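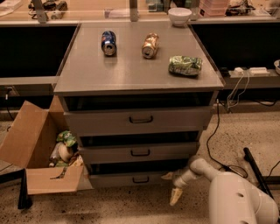 Unit 5: Reviewing a Packaged Tidy-Up Service

Course: Buying and Evaluating Automation
Instructor: Efe Wike
Read before Monday's session. Bring your copy of the Sasari offer sheet.

1. What is on offer

Sasari sells a tidy-up package for arms that a site already owns. The buyer gets the task software, a setup visit and a year of support. The arm itself is not part of the price, and neither is the gripper. Students who read only the first page of the offer often miss this.

The package comes in two levels. The basic level covers picking loose items off a flat surface and dropping them into an open container. The full level adds drawers: pulling them open, placing an item inside and pushing them shut. The license fee is 1000 a year for basic and 2000 for full, per arm, before tax. Bellamy, the reseller, adds its own charge for the setup visit and quotes it separately.

2. What the offer sheet promises

The sheet says the arm will handle "common household and office items." It gives no list. For a review this is too loose to test, so the first job is to write down the items you care about and get the seller to agree to them in writing.

Terms you will need in the discussion:

Task - one complete job, such as "open the bottom drawer."
Run - one attempt at a task, from the start signal to the stop.
Reset - putting the work area back to its starting layout by hand.
Intervention - any time a person touches the arm, the items or the furniture during a run.

The offer sheet counts a run as good if the task was finished, with or without an intervention. Our course does not. If a person steps in, write the run down as assisted and keep it in a separate column. You can still report both numbers to a client, as long as they are labeled.

3. Setting up a fair test

Use furniture like the furniture on your own site. A drawer with a U-shaped handle gives the fingers something to hook or grip. A flush drawer with a finger groove is a different task, and results from one say little about the other.

Write down how each drawer stands at the start of a run. A drawer that is already open a little is easier to pull than one that is fully shut, at least on most cabinets. Fascombe's older test reports left this out, and two sites that bought on the strength of those reports had to repeat the work.

Keep the items on top in the same places from run to run until you have a baseline. After that, move them. Change one thing at a time and note it on the sheet.
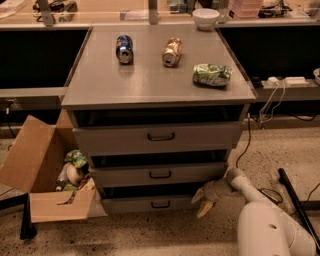
4. Points to check during a run

a. Approach. Note where the fingers are when they start to close. If the arm stops short of the handle and tries again, record it as a second try within the same run.

b. Contact with other parts. The forearm can touch a drawer the fingers are not working on. Watch the whole arm.

c. Cables and floor items. Cables on the floor near the work area should be listed in your notes. The Sasari sheet asks for a clear floor but does not say how far out.

d. Side effects. Did anything on top of the cabinet shift or roll? Cans lying on their sides are a good check here, as a hard pull on a drawer can set them moving.

e. Finish. Decide before the run what counts as open. Our sheet uses three levels: cracked, half and full. 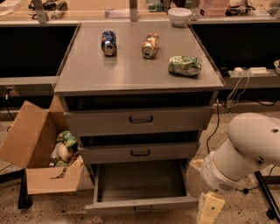

Scoring the end state is where reviewers disagree most, so the course uses a fixed order. Look at the drawer named in the task first and give it a level. A bottom drawer pulled out far enough to show its side walls and floor, with the top drawer closed, is scored "full" for the bottom and "shut" for the top. The middle drawer gets its own entry: if it stands slightly out with a dark gap above it, write "cracked," even if the task never mentioned it. Only then look at the items on top.

5. Cost notes

Resets take staff time and belong in the cost of a trial. At the Ondley site the resets took almost as long as the runs, and the first budget had no line for them. Ask Bellamy whether the setup visit includes a trial period and who does the resets during it.

The price of support after the first year is not on the sheet. Get it in writing.

6. For Monday

Write a one-page test plan for one drawer task at the full level. Include your item list, the starting state of every drawer, your rule for interventions and your three finish levels. Hand it in on paper at the start of the session. Late plans can go in my mailbox until the end of that day.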